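FOR IMMEDIATE RELEASE

February 2, 2019

Koutsoukos puts a round bedside table in every room at the Idstead

Hello from the Koutsoukos workshop! We make wooden furniture for hotels and guest houses, and I've been itching to write this one since October, when the Idstead first rang us up and asked whether we could do something about their bedside tables. Well, we could, and we have, and as of today the whole lot is in place: 193 small round tables, one design, all in a light oak finish.

We've called it the Furura. It's a little round table with a tray top, so there's a raised rim running round the edge, and a shelf underneath. I know a bedside table isn't the most thrilling thing to put out a press release about (my family have told me so more than once) but I've slept in a lot of hotel rooms for this job and I have strong feelings on the subject. I've knocked my glasses off the edge in the dark. I've had a phone, a lamp and a cup of tea all fighting over a space the size of a dinner plate. I've barked my shin on a sharp corner on the way to the loo, too, and said things I hope didn't carry through the wall.

So the Furura has no corners. The rim stops pens and earrings rolling off, and the shelf gives the remote somewhere to live that isn't under the duvet. The room phone goes on the top with space left over for a book and a glass of water.

The Idstead had a fair few requests of their own. They wanted it low enough to sit under the wall sockets, so guests can reach a plug without shifting the furniture. They wanted housekeeping to be able to wipe it down in one go, with no fiddly bits for dust to settle in. And they wanted it to look right beside the grey headboards, which they were keeping. We took three sample tables over and left them in a room for a few weeks, and the notes that came back were very useful, if a bit blunt! The first rim was too tall (you caught your wrist on it reaching for the phone) and the first shelf was too near the floor. Both got changed before we cut anything for the full order.

The curved parts are what took the time. Getting the grain to look good on a bend is slow work, and every edge gets sanded until you can run a thumb along it without finding anything. I'm very fond of the edges. I make visitors to the workshop feel them.
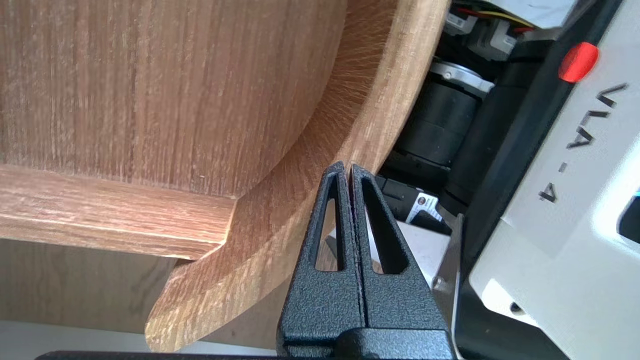
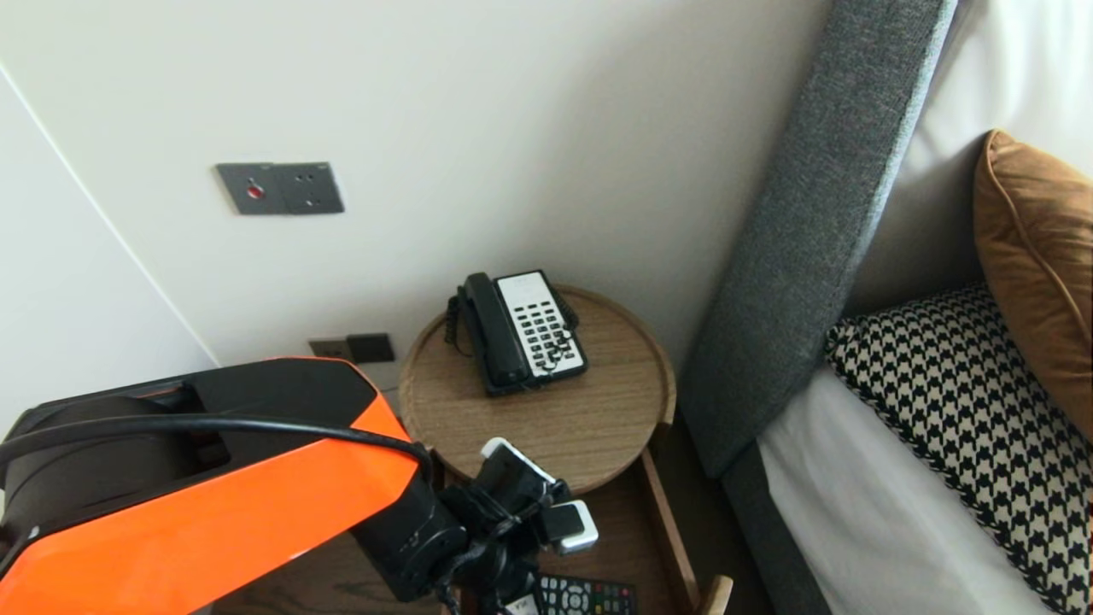 Ordering and availability

The Furura is on sale from today to hotels, guest houses and anyone else with a bed and a need for somewhere to put things. The smallest trade order is 19 tables, and we have room in the workshop for 600 over the rest of the year, so if you're planning a big refit do please get in touch early. We can send a sample for you to live with first, and I'd really encourage it, because a table always looks different once it's next to your own bed and has your own clutter on it.

For those who only want one or two for home, we're keeping a small number at our Bostgate showroom. Come and have a look, bring a book and a mug if you like and see how they fit. The kettle is usually on.

About Koutsoukos

We design and make wooden furniture for bedrooms, mostly tables, shelves and luggage benches. The workshop and the showroom are both in Bostgate. Press enquiries, sample requests and questions about looking after oak are all welcome at the showroom desk.

ENDS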